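Posted in May by Henrike Kettler

Setting Up Your Apology Letter, Part 3: Writing the First Draft

Okay, so you've done the quiet part. You picked one person and one hurt, and you wrote down what happened in plain words (if you skipped Part 2, please go back, I'll wait!). Now we write the thing. I've used this set-up with my Cullwood groups for years, and I still use it myself – last time it was for a letter to my sister that I'd put off far too long.

You'll need your notes from Part 2, a pen, a few sheets of paper, and a stretch of time when your phone can be in another room. I like early morning, before my inner lawyer wakes up.

1. Write the person's name at the top, the name you call them when things are good between you. No "To whom it may concern," which I have really seen, from a grown man writing to his brother.

2. Say what you did. One or two sentences, with you as the subject: "I told Mom about your divorce before you were ready." Keep "if" out of it. "I'm sorry if you were hurt" goes straight in the trash.

3. Say what you think it cost them. You'll get some of this wrong and that's fine. You can write "I imagine" or "I'm guessing," and leave them room to correct you.

Note: If you get stuck on step 3, read your Part 2 notes out loud, but swap the names so it happened to you. My friend Bastian Seidel taught me that one, and the first time I did it I had to go sit on the back porch for a while.

4. Say you're sorry. Use the actual words. It's amazing how many first drafts leave them out! People circle and circle and then sign their name.

5. Offer one repair. Pick something small that you can do this month: pay back the $86, call the cousin and set the story straight, return the photo album. If there's nothing left to fix, say what you'll do differently and stop there.

6. Close without asking for anything. That means no "I hope you can forgive me" and no "please write back." I know, I know, it feels rude to end so short. A plain "I wanted you to have this" does the job.

Caution: Do not explain yourself in the first draft. Your reasons may be perfectly good (you were exhausted, you were 19, you'd just lost your job), but to the person reading they sound like a bill being handed back. Put the reasons on a separate sheet if they're burning a hole in you, and keep that sheet at home.

Caution: If the person has asked you not to contact them, you can still write the letter, all six steps, but you don't send it. The same goes if you're scared of them. Talk it over with a counselor or a pastor or somebody steady first.

Checking the length

Aim for 200 words or so. My longest ever was 1,526 words, and Catherine MacLeish, who was patient enough to read it for me, handed it back with everything crossed out except one paragraph. She was right, too. The version I mailed fit on a single side of notepaper.

7. Count your words, then cross out any sentence that's there to make you look better. You'll know which ones they are, they're usually the ones you're proudest of.

8. Circle every "but." Read each sentence again with the second half gone. If it still says what you mean, leave it that way.
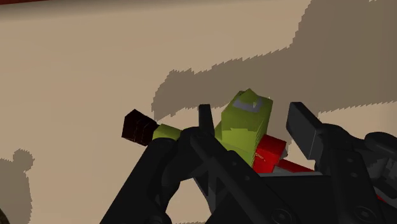 9. Put the draft in a drawer overnight. Two nights is better if you wrote it angry, or if you wrote it crying – both kinds read very differently after some sleep.

10. Read it once more, standing up, in a normal voice. If there's a line you couldn't say to their face, change it until you could.

Note: Typing is okay if your handwriting is as bad as mine. I'd sign it by hand, though.

Don't worry if the draft feels stiff. Jasper from my evening group said his sounded like a parking ticket, and he sent it anyway after fixing two lines. We'll get into mailing it, reading it aloud in person, and what to do with the waiting in Part 4. Until then, leave it in the drawer and go eat something.

Related items

Part 1: Choosing One Person and One Hurt
Part 2: Getting the Facts Down Without Blame
Part 4: Sending, Saying, and Waiting
When the Answer Is No
Forgiving Someone Who Has Died, by Detlef Kröger
Letters We Never Mailed: Notes From the Cullwood Groups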